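# Two-Arm Stirring Task: Project Report

Team Kesten, robotics elective
Report author: Rocío Calvo
April 3, 2018

## 1. Purpose

The goal of the project was to have a two-arm robot pick up a spoon with the left gripper, hold a mug of coffee steady with the right, and stir. The two arms have to work close together without touching each other, and the right arm has to hold a full mug without tipping it. We chose the task from the course list over a block-sorting task because it needs both arms at the same time.

This report covers the table layout, the grasp on the mug, and the changes made to the approach path. The stirring motion itself is treated briefly in Section 5, as it was still being tuned when the report was due.

## 2. Software and control

The arms are driven through Rornar, the control package used in the course. We wrote our own task script on top of it, named Flotov. Flotov splits the task into seven stages:

1. Move both arms to the start pose.
2. Move the right gripper to the mug handle.
3. Close the right gripper.
4. Move the left gripper to the spoon.
5. Close the left gripper and lift.
6. Bring the spoon over the mug, lower, and stir.
7. Return the spoon and release both objects.

Each stage has a time limit. If a stage goes over its limit, both arms stop and the operator decides whether to resume or reset. Early versions retried on their own. We removed that after a retry at stage 2 pushed the mug a short distance across the table.

## 3. Table layout

A spoon lying flat on the table gave the left gripper very little to close on. The finger plates touched the table before they were low enough to get around the handle. Two wooden blocks were added as a rest. The bowl of the spoon lies on the rear block, the neck crosses the gap, and the handle extends past the front block with its tip clear of the table. This leaves free space under the handle for the lower finger.

The mug is placed by hand to the right of the blocks. We did not fix its position with tape, as the course rules ask for some variation between runs. Its handle is kept on the side nearer the right arm.

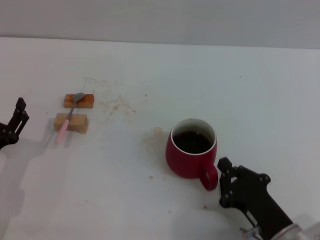 Spoon position turned out to be less of a problem than block position. If the two blocks were pushed together, the bowl end could slide forward when the handle was touched. With a narrow gap between them, the neck stayed put well enough for the left gripper to close. The gap was set by eye. A printed spacer would be better and is listed under future work.

The table was wiped between sessions but not between runs. Drops and stains had no effect on arm motion. They did affect the vision step: one version of the mug finder used a color threshold that was too wide and returned a point on a coffee stain. The threshold was narrowed to the red of the mug body, and the result is now rejected if the region found is too small.

## 4. Mug approach

### 4.1 First version

The first approach path brought the right gripper in along a straight line from the start pose to the handle. The path was short, but it left little room for error. If the mug was turned by even a small angle, one finger met the handle from the front instead of passing beside it.

### 4.2 Second version

The second path adds a stop point short of the mug. The gripper opens fully there, the camera takes a new reading of the handle direction, and the final move is computed from that reading. The final move is slow. We set the speed limit for this part to 17 percent of the default — lower values made no further difference to spills, and the stage began to run over its time limit.

Paredes, the other team sharing the bench, used a grasp around the body of the mug. We tested the same idea. It is less sensitive to handle direction, but the fingers come close to the rim and take up space the spoon needs in stage 6. We kept the handle grasp as the default and left the body grasp in Flotov as an option.

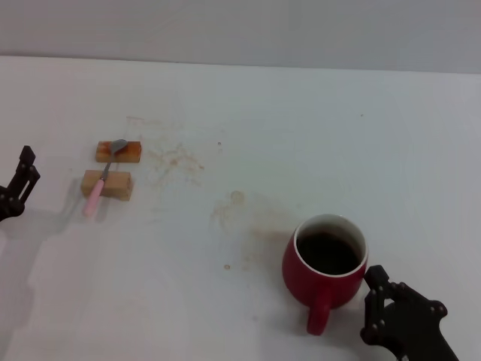 ## 5. Results

We logged 113 full runs with the second approach path. The log records the stage at which each run stopped and a short operator note. Most stops were at stage 3, where the gripper closed but the hold check failed. The next most common stop was stage 6, when the spoon touched the rim on the way down.

Stirring works at low speed with a small circle. At higher speed the spoon turns in the left gripper, and the bowl drifts toward the wall of the mug. Rubber pads on the finger plates are the likely fix but have not been tested.

## 6. Known problems

- The hold check uses finger position only. It cannot tell a firm grasp from a grasp on the edge of the handle.
- Handle direction is read once, at the stop point. A mug that shifts after that is not corrected for.
- Stage 7 sometimes puts the spoon down with the bowl off the rear block, and the operator has to reset it.
- The log file stores joint values as plain text and is slow to open past 3,000 lines.

## 7. Future work

Next changes, in order: the printed spacer for the blocks, finger pads on the left gripper, and a second camera reading just before stage 3. The spacer drawing is done. The code for the second reading is in the Flotov folder but is switched off by default, and the setting to enable it is noted at the top of the task script. We plan to repeat the full set of runs in June with the same mug, spoon, and blocks.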